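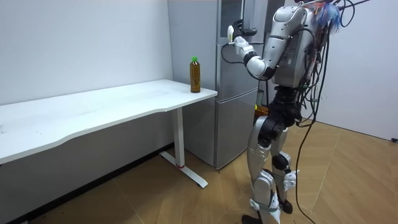 Reading group: the long novel

Our winter book is Besson, in the two-volume Trolis edition. It runs to 1,010 pages, so we've split it over four meetings and will stop at the end of a chapter each time. The first part takes you as far as the ferry crossing at Mokska. Please don't read ahead and then talk about it — several people asked for this after last year.

The print is small in the Trolis paperback. The older Dravico hardback is easier on the eyes but has no notes, and the page numbers don't match, so go by chapter headings. 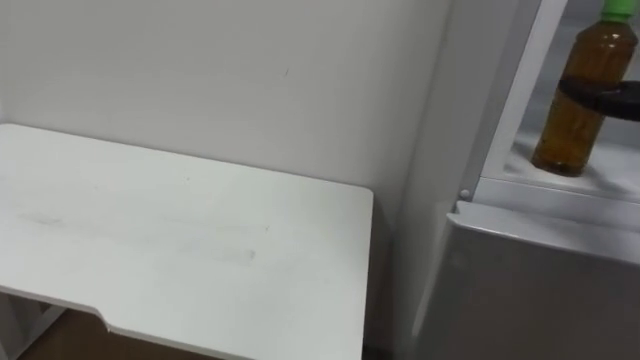 The branch library has two sets to lend, and the e-book can be borrowed with your usual card. If you have finished with your copy of the October book, leave it in the box by the door.

Notes from the last meeting are on the members' page. Opinion was divided on the letters in the middle section, which some skipped and others thought the best part. Meetings start at 7.30 pm as before.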